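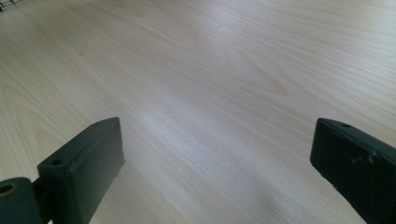
Nason Workspace – Desk Booking FAQ

How far ahead can I book?
Up to 12 days. Members on the Givard plan can book up to 6 weeks ahead.

What is the shortest booking?
Two hours. Half-day bookings run until 1 p.m. or start then.

Can I cancel?
Yes, until 8 p.m. the evening before. Later cancellations are charged in full.

Why does my booking show as "held"?
The payment has not cleared. Held desks are released after 8 hours.

Can I leave a monitor overnight?
Only at a fixed desk. Shared desks are cleared at closing – items go to the front office and are kept for 6 days.

Is there a phone room?
Vídalín, on the second floor, seats two. It is booked separately, in 30-minute slots.

Who handles invoices?
Kanokwan Thepsuriya. Include your member number in the subject line. Invoices from before March are available on request only.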